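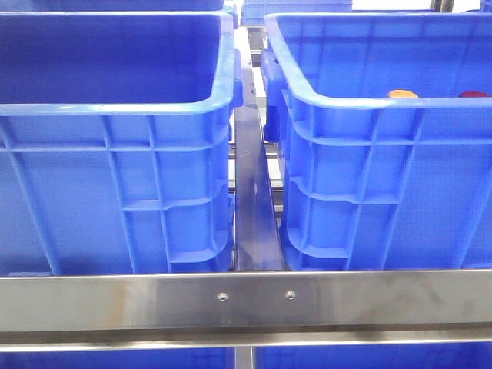
3 Planning and budgeting for a Rikau crate-picking cell

This section covers the equipment a site must select and cost before a purchase order is raised. Mechanical installation is covered in Section 4. Read 3.1 and 3.2 before requesting a quotation; cell prices are calculated from the rack layout and cannot be confirmed without it.

3.1 Define the rack and crate set

1. Record the internal length, width and depth of every crate type to be used. Measure at the floor of the crate as well as at the rim.
2. Nominate one crate type per rack level. Mixed types on one level require the Eichhorn adjustable ledge kit, which is quoted separately.
3. Measure the clear height between the crate rim and any structure above it. The wrist needs a free approach over the full opening.
4. Enter the results on the site data sheet and return it with the layout drawing.

Note: Crates with stepped or ribbed outer walls must be measured at the widest point, including handles. Catalogue dimensions often exclude them.

CAUTION: Do not order racking before the reach study has been returned. Uprights cannot be moved once the front rails have been drilled.

3.2 Select the gripper

1. List the items to be picked, with mass and smallest graspable dimension.
2. Identify any item likely to come to rest against a crate wall or in a corner. Wall clearance generally governs the choice of jaw.
3. Compare the list with the Jomon jaw table in Appendix B.
4. Allow for 2 sets of jaws per arm, one fitted and one spare.

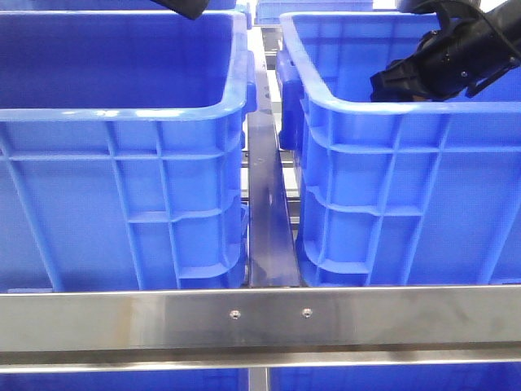
Figure 3-1. Gripper lowered into the right-hand crate.

Hoses and cables at the wrist add to the width that must pass inside the rim. Use the dressed width of the gripper in all clearance calculations, not the bare casing width.

3.3 Prepare the budget

1. Enter the arm, controller and gripper as capital items.
2. Enter racking, crates, guarding and floor fixings on a separate line. On smaller sites this line can approach the cost of the arm and should not be treated as a sundry.
3. Add commissioning labour at 56 hours per cell.
4. Add the annual service agreement. The first 12 months are included in the purchase price; budget from month 13. 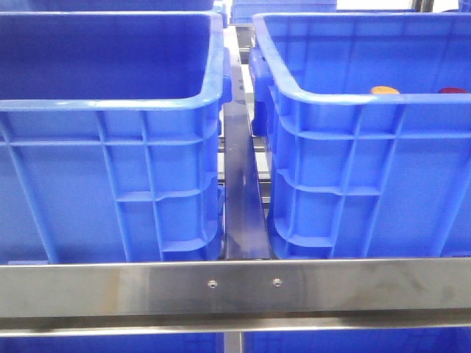
5. Include spare crates in the racking line. Order them from the same mould as the originals, as rim height may vary between suppliers.
6. Apply a contingency to freight if the site is outside a metropolitan area.

Note: Lead time for a standard cell is 9 weeks from approval of the layout drawing. Sites working to an end-of-financial-year deadline should have the drawing approved by March.

CAUTION: Electrical supply upgrades are excluded from all Rikau quotations. Obtain a price from a licensed electrician before the budget is finalised.

Related sections
Section 2: Site data sheet
Section 4: Mechanical installation
Appendix B: Jomon jaw table
Treltarham reach study request form

Last updated: October
© Rikau. Contact: Rikau Sales Support | Back to top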